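# Minutes – Gripper Comparison Group, Devcombe workshop

Jan 23, 2018

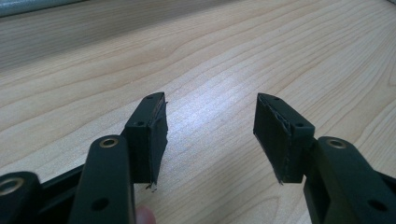

The meeting opened a little late while everyone found a chair and the coffee made its way down the bench. The chair thanked people for coming over from Clekgate in such miserable weather, and thanked the Devcombe side for the cake, which had mostly gone by the second item.

**Minutes of the last meeting**

Agreed as a fair record, with one correction. The trial is comparing two hand-held grippers, the Grirlow and the Villanueva, and the last minutes had the names swapped in the paragraph on weight. The Grirlow is the heavier one. Apologies from the minute taker, who has fixed the copy in the shared folder.

**Where the trial stands**

We now have 703 recorded picks between the two tools, all of them made by hand at the bench with the same set of parts. The Clekgate people were very pleased with this, and so they should be, as a good many of those picks were done at the end of long days. Of the total, 127 were marked "unsure" by whoever was holding the tool, meaning the part was lifted but the person didn't feel they had it properly. We had a long and friendly argument over whether "unsure" ought to be counted as a miss. The feeling in the end was that it should stay as its own column until somebody has gone back through the recordings, and that the written instructions should say more plainly when to use it.

**Finger pads**

This took up most of the meeting. The pads on the inner faces of the fingers are getting ragged, with the edges lifting and, on one finger, a little tuft of torn fiber at the bottom front corner. The bodies of the fingers are holding up nicely apart from some fine scuffing on top, and there were no complaints about them.

Several people felt that worn pads are simply part of life with these tools, and that a comparison made only on fresh pads would tell us very little about a working week. Others were worried (and said so quite warmly) that we'd end up comparing old pads against new ones and calling it a result. Both points were taken seriously. It was agreed to change the pads on both grippers at the same time, keep the old ones in labeled bags, and note the change in the log so the picks before and after can be looked at separately.

There was a question about whether a different glue would help. The Devcombe side have been using the same one since May and would like to stay with it for now, just so that only one thing changes at a time. A softer pad material was also brought up and everyone liked the sound of it, but it will have to wait for the next round.

**Pivots and linkage**

The brass bushings were talked over briefly. One person thought the Grirlow had started to feel stiffer toward the closed end of its travel, and another who had used it the same afternoon hadn't noticed anything. We'll ask everyone to write down how the squeeze feels at the start of a session – a word or two is plenty – and come back to it next time.

**The bench**

The light on the tabletop came up again. There is a bright patch of glare on the wood between the fingertips, and the people going through the recordings would dearly like less of it. We talked about a cloth, a mat and moving the lamp. A cloth bunches up under the small parts, as those who were here for the first attempt will remember, so we'll try the lamp first and a plain matte mat after that.

**Next round of parts**

Clekgate have offered 4 new parts, including a thin washer that they say is a real nuisance to get off a flat surface. Gratefully accepted. The old parts stay in the set as well, so that the earlier picks still have something to be compared with.

**Actions**

- Devcombe: fit new pads on both grippers, bag and label the old ones, note it in the log.
- Devcombe: move the lamp and record a short test run before any proper picks are made.
- Clekgate: send the new parts, with drawings if they can be found.
- Clekgate: rewrite the paragraph on "unsure" and send it around for comments.
- All: note the feel of the squeeze at the start of each session.

**Any other business**

The key to the parts cupboard is back on its hook. Would whoever borrowed the long tweezers please return them.

The next meeting will be at Clekgate, on a date to be agreed by email once the new pads are on.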